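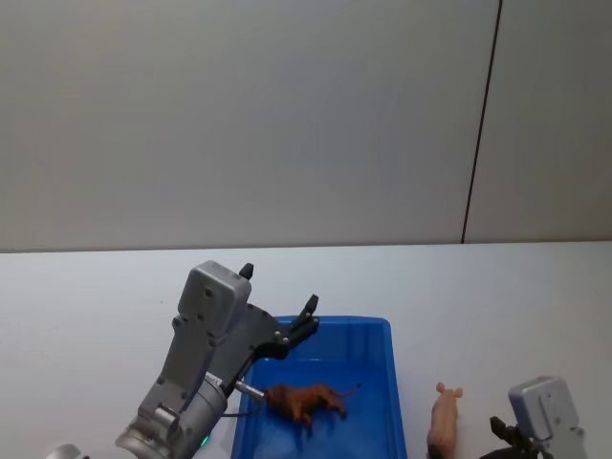

The demonstration lead at Tumby has spent 46 hours this month steering two arms by remote control, and she is less impressed than her employer's brochure. "People hear 'teaching' and picture a pupil," she said on Wednesday. "It's me, moving a toy, again."

Tumby's Corito project has 105 recorded runs of one sorting task. I asked what the arms had learned from them. She took a while to answer. "They've learned my habits. I pause before I close the gripper, so they pause."

Would a new animal throw it off? "Probably. A new tray might."

The brochure promises a task taught in an afternoon. She put it at seven afternoons – with the same operator throughout. Guiding the arms by hand was slower still, she said, and harder on the shoulders.

I asked when it would be ready for a customer. "Ask sales," she said, and reset the arms.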